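Notas para la charla: El estado en una aplicación web pequeña
Roxana Pîrvu - 25 minutos más preguntas

Empezar sin la presentación. Preguntar quién ha tenido un formulario que pierde los datos al pulsar el botón de atrás. Esperar las manos.

1. De dónde vengo
Trabajo en Runeck desde marzo, antes hacía solamente servidor. Decir que mi español es aprendido y que si uso una palabra rara me corrijan, por favor.
La aplicación se llama Hurnness: sirve para reservar salas y material. Tiene 5 pantallas y una base de datos modesta, 4,000 reservas en total.

2. El problema
Al principio puse todo en un almacén global. El usuario, los filtros, la página actual de la lista, incluso si un menú estaba abierto. Me parecía ordenado.
Mostrar el archivo original: 1,691 líneas. Dejar unos segundos para que lo miren, no leerlo en voz alta.
Contar el error de los filtros: el usuario filtraba por planta, copiaba la dirección, la mandaba a un compañero y el compañero veía la lista entera. Cristian Sotelo me escribió el mismo mensaje tres veces antes de que yo lo entendiera.

3. Cuatro sitios donde puede vivir un dato
La dirección (filtros, orden, página).
El servidor, con una copia en caché.
El componente (el menú abierto, el texto a medio escribir).
El almacén global - lo que queda, que en nuestro caso es el idioma y la sesión.
Ir despacio aquí. En el ensayo pasé demasiado rápido y me preguntaron por la caché al final.

4. Demostración
Abrir Hurnness en local, ventana grande, letra a 20. Filtrar, recargar, comprobar que el filtro sigue en la dirección. Pulsar atrás dos veces.
Si la red falla, usar los datos guardados en la carpeta Puma. No intentar arreglar nada en directo.

5. Lo que no salió bien
La caché muestra una reserva anulada hasta que caduca. Ahora la invalidamos después de cada cambio, pero todavía hay un caso con dos pestañas abiertas que no sé resolver. Pedir ideas al público, lo digo en serio.
También migré demasiado de una vez. Hoy haría una pantalla, la publicaría y después la siguiente.

Preguntas probables
¿Por qué no usar una biblioteca para todo? Respuesta: la usamos para la caché, el resto es código nuestro.
¿Y las pruebas? Tenemos de los filtros y de la sesión. De los menús, no.
¿Rendimiento? Con una lista de prueba de 3,000 filas hubo que paginar en el servidor. Remitir al artículo de Ferkasham si preguntan por detalles.

Dar las gracias a Cristian y dejar mi correo en la pantalla.

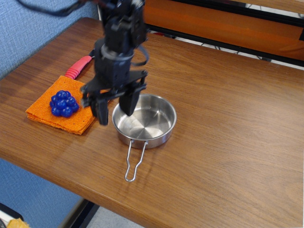 Brazo robótico con la pinza abierta, sobre una mesa de madera.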